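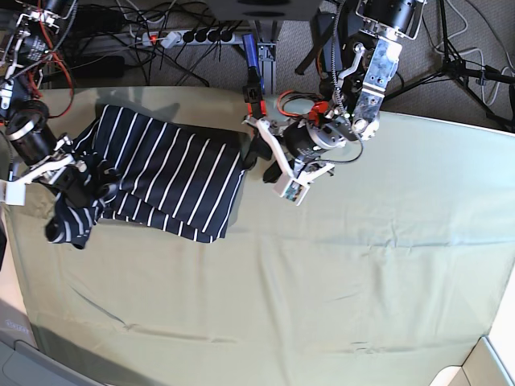 Chapter 4
Working Rules for Two-Arm Cells

In the first three chapters we looked at what a robot arm can do. Now we look at what the people near it must do. Most readers expect that the difficult part of safety is the large industrial cell with a fence and a light curtain. In my experience the small table-top cell creates more questions, since its arms look light and people put their hands between them without thinking.

After this chapter you should be able to write a one-page rule sheet for a table-top cell, to divide the area into zones, and to decide who is allowed to restart the arms after a stop.

4.1 Why soft goods need their own rules

A metal part stays where it was put. A shirt does not. When cloth moves in a way that the program did not expect, the natural reaction of the operator is to reach in and pull it straight. At the Vallport training shop, Anneli Ikonen kept a log of stops during 12 weeks of folding work. The log has 103 entries, and the largest group has the same short note: "hand in zone, cloth correction."

For this reason the first rule in the Vallport sheet concerns the cloth and comes before any rule about speed:

Rule 1. Do not touch the material while either arm is enabled. Stop both arms, say "stopped" aloud, and wait for the second person to repeat it.

Please notice the words "either arm". An arm that holds still may only be waiting for the other one - this is the normal condition in two-arm work, and it can end at any moment.

4.2 Three zones

We divide the cell into the table zone, the arm zone and the floor zone. The floor zone is the one most often forgotten. Power strips, adapters and signal cables belong to the cell, and a foot that pulls a cable can stop an arm in the middle of a grip. Jaanus Sakalauskas, who wrote the first version of the sheet, asks that each cable be inspected at the beginning of every shift and that walking paths be kept free of them.

Before you continue, draw the three zones for a cell you know. You will need this drawing in section 4.3, where we give each zone its own stop procedure.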